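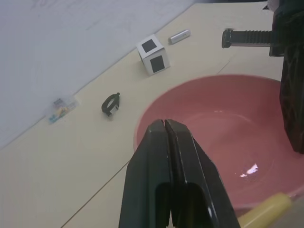 The two grippers at the Nadbridge sorting bench, with the pink bowl and several small items on the tabletop.

Automated sorting at Nadbridge: changes for bench staff

Robot sorting of small mixed items has moved into regular use at the Nadbridge returns centre. The work was prepared jointly by the site management and Zindeo, which supplied the control software, and follows a trial period that ended in March.

The returns benches receive the loose contents of opened parcels: batteries, small fittings, printed packets and parts that have become separated from their products. Until now each item was picked up by hand, checked against the returns list and placed in a container. Staff reported sore wrists and tired eyes towards the end of a shift, and the site's health and safety group asked for the task to be reviewed.

Under the new arrangement, the grippers handle items that the system can recognise with confidence. Anything it cannot place is left on the table for a member of staff to deal with. The decision on whether an item is resold, repaired or recycled remains with staff in all cases.

No posts have been removed. The 10 colleagues who worked full shifts at the benches now spend no more than two hours a day there. The remainder of their time is given to inspection, repacking and the repair desk run by Kwok, where there had been a long backlog. Six colleagues have completed the operator course and may stop, clear and restart the equipment. A further course will open in September, and applications should be made through line managers.

The target for each bench is 200 items per shift, rising to 300 once the Brimis stock list has been added to the system. These targets apply to the equipment and will not be used to assess individual performance.

Several points raised by staff are still under discussion, among them the noise level near the packing aisle, the height of the stools and the timing of the afternoon break. Staff representatives will meet the site management again in June. Comments may be left at the front office or sent to the returns team mailbox before then.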